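Troubleshooting a hand-held gripper that drops or snags foam nets

Part two of the soft-goods faults series. Check the fingers before you blame the software.
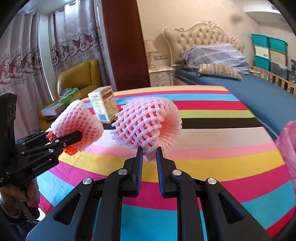
Indrek Uibo

Foam fruit nets look like the easiest thing you could ask a gripper to hold. They weigh next to nothing and they squash. They also cost us most of a November log, and I am still not convinced by the explanation I was first given.

The fault went like this. Over 60 takes with a pair of hand-held grippers, 11 ended with a net slipping out or refusing to let go. The log said "closed" every time. The Driro viewer we use to read it back said the grip was good. I don't trust a screen that says the grip is good when the net is on the floor.

The usual advice is to recalibrate. Try it if you like, but do the following first.

1. Stop and make it safe

Put both grippers down before you touch anything. The linkage has pinch points wherever two arms cross, and a spring-loaded finger will close on yours quite happily. Pao-chu Chuang caught a fingertip clearing a snag on the left-hand tool while still holding the right. No real harm done, but we now have a rule: one person clears, and nobody holds a handle while they do it.

2. Look at the pads

Ours are ribbed blue pads, one on the inner face of each finger. Press along each with a thumbnail. If an edge lifts, foam can work its way underneath and the net will hang on after the fingers open. Wipe the ribs with a dry cloth. Foam dust fills the grooves, and a pad can look clean from arm's length and still be slick.

3. Check the pivots

Open and close the fingers slowly with nothing between them. Feel for a catch. Then hold one finger still and try to rock the other sideways. A little play is normal, whatever the parts supplier tells you. Play on one side only is worth writing down. If a pin has backed out, stop using the tool.

4. Repeat the grip by hand

Take one net and grip it three ways: by the narrow end, across the middle, and by the thick curled rim. Lift, tilt, hold to a slow count of 8, release. The narrow end gave us the cleanest release. Across the middle, a strand can poke through a gap in the lattice and hook on the finger. The curled rim was the worst, springing open and pushing itself out.

5. Read the log again

Only now go back to the recording. In take 1448 the finger gap settles, then narrows again by a hair just before the drop. That is foam creeping out. Eglė Kalniņš spotted it, after two of us had called it sensor noise. A closed reading tells you where the fingers are. It tells you nothing about what is between them.

6. Change one thing

We re-glued one lifted pad and switched to gripping by the narrow end. I would have preferred those on separate days, and I said so. The drops went down, and I can't tell you which change did it. Anyone from Closstead who claims otherwise has not shown me the numbers.

If the snag comes back after all this, swap the left and right tools and run the same nets. Should the fault follow the tool, it is mechanical. Should it stay with the person, look at how they are squeezing the handle, and only after that open the calibration menu.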